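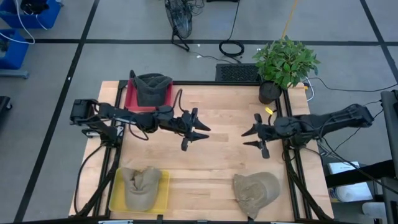 Cap sorting layout, butcher-block table, trays near the corners.

Sulledeo Members' Forum > Storage and Care > Caps sorted by tray: comments requested

Reshma Mtshali wrote:
Members are invited to comment on the proposed method for sorting headwear before it goes into storage. Dark caps are assigned to the red tray and tan caps to the yellow tray. Comments should be posted by 6th April, after which the wording will be added to the Makhubela storage guide. Please keep remarks to the handling of the caps. The purchase of further trays is being discussed in a separate thread.

H_Sutherland wrote:
I support sorting by color. I do not support the manner in which the caps are placed. Section 7 of the current guide states that a brimmed cap is to be stored crown up, with nothing pressing on the brim. The proposal is silent on this point and should not be adopted until it is settled.

Reshma Mtshali wrote:
The point is noted. 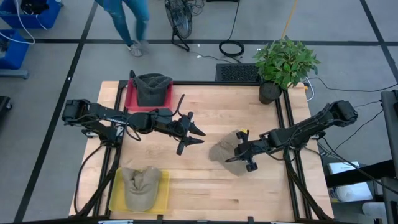
Tan baseball cap in the yellow tray, brim downward. Dark knit cap upside down in the red tray.

H_Sutherland wrote:
Thank you. It confirms my concern regarding the yellow tray. A brim left pointing down carries weight it was not made to carry. I have no objection to the knit cap – it has no brim to protect, and it may rest either way up.

ayanda.potgieter wrote:
I must respectfully disagree with the previous poster. Section 7 was written for long-term shelving. The trays are a sorting step, and a cap spends very little time in one. We have followed the same practice at Fliden for 2 years and have received no complaints about bent brims. I would also ask members to consider whether a brownish-beige cap is to be treated as tan. The proposal should say so plainly.

Reshma Mtshali wrote:
Brown and beige caps will be treated as tan. The wording will be amended.

Johannes R. wrote:
May I ask that the guide also cover inspection? At Stitix we check the binding and the stitching of the brim before any cap is put away. The cap is set down on a flat surface and viewed from the front. 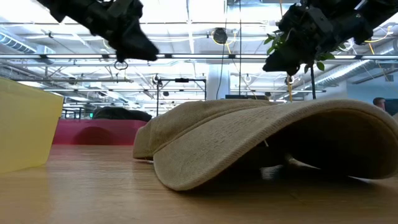
Tan cap on the tabletop. Note the ribbed edge binding and the high arch of the brim.

ayanda.potgieter wrote:
Agreed. Loose threads should be recorded at this stage and left uncut until the owner has been consulted.

H_Sutherland wrote:
I accept the inspection step. My objection to brim-down placement stands, and I ask that it be recorded with the proposal.

Reshma Mtshali wrote:
It will be recorded. The inspection step will be entered as item 13, and the placement of brimmed caps will be put to members in July.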